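Print this page | E-mail this page

Karimi Hall hobby weekend - the peg and pulley table

I finally got round to putting the gallery together, so make yourself a cup of tea! For anyone who hasn't been before, Karimi Hall opens its doors every December and whoever makes things brings them along - boats, clocks, knitted cathedrals, you name it. I had the corner by the stage again, with my practice boards, and I talked myself hoarse.

The boards started as a kitchen table job. I like puzzles you do with your hands, where a part either sits properly or it doesn't, and I'd got bored with the ones in the shops (the Wako one lasted me a wet afternoon). So I began making my own, and now I've got a cupboard full and a family who sigh at me.

A few notes before the picture, as I was asked the same things all day. The blue is Dristex spray, two coats, with a good long wait in between - I rushed it once and had tacky fingerprints on everything. The fixtures are all white because I like the look of the blue against them, and that's as deep as it goes. One set of loose parts comes to 125 pieces with the spares, and I keep them in old biscuit tins. The small pegs are the devils. They roll off anything, and I've lost 5 down the same gap in the floorboards at home.

The entry to the hall was £2 and we had 70 people through by lunch, which is very good going for a cold morning. The cheese scones went by eleven and I never got one!
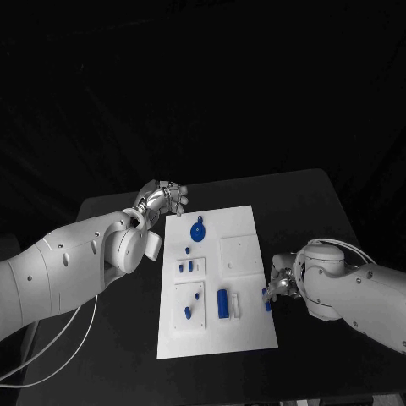

The big white board, part-way through, with the round pulley piece up at the far end and the fat blue cylinder standing beside its slotted holder.

I'm rather fond of the pulley with its little loop on top. It took me ages to get the shape right and I've still got a box of wonky ones.

Next year I'd like to bring a smaller board for the children's table, with chunkier pegs. If you fancy having a go at making one yourself, my notes on marking out are in the list at the bottom.

Recent galleries
- Takovden model boat day
- Marking out a peg board
- Karimi Hall summer swap table
- Biscuit tins and how I label them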